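Skirby Community Library: Reading Room Refit
Progress report to the Kohlhase Fund
April 16, 2023

Summary
The refit is on schedule and within the grant. The old carpet is out, the walls have been painted, and the electrical work passed inspection on the second visit. The first visit failed on one outlet near the radiator, which the contractor replaced at no charge. The new circulation desk is late and is now due in August.

Furniture
We settled on white tables and open shelving in bright colors after the comment cards came back strongly against more brown. The turquoise unit was the most popular choice for the children's corner. Protley is supplying the adult shelving at the price quoted last year. 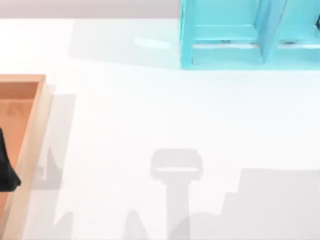
Collection
While the room was closed, staff checked the whole children's and local history stock, 3,158 items. Of these, 1,064 were cleaned and relabeled, and 430 were withdrawn as damaged or out of date. Withdrawn books in fair shape went to the spring sale. The local history pamphlets took longer than planned, as many had never been entered in the catalog. That work is finished except for the maps, which need larger folders than we have in stock.

Catalog system
The move to Zalteo is complete. Holds and renewals now work from home, and overdue notices go out by email. Some older cards still will not scan and are being replaced at the desk when people bring them in. We kept the wall and table colors pale, as the room gets little daylight in winter. 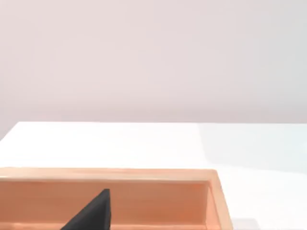
White tabletop against the pale wall.

Budget
Spending to date is in line with the approved plan. Paint came in under the estimate and flooring slightly over. We ask permission to move the paint savings to the flooring line.

Next steps
Lay the remaining floor tile at the east door. Order map folders. Restart story time, which has 17 children signed up. Our final report will follow once the desk is installed.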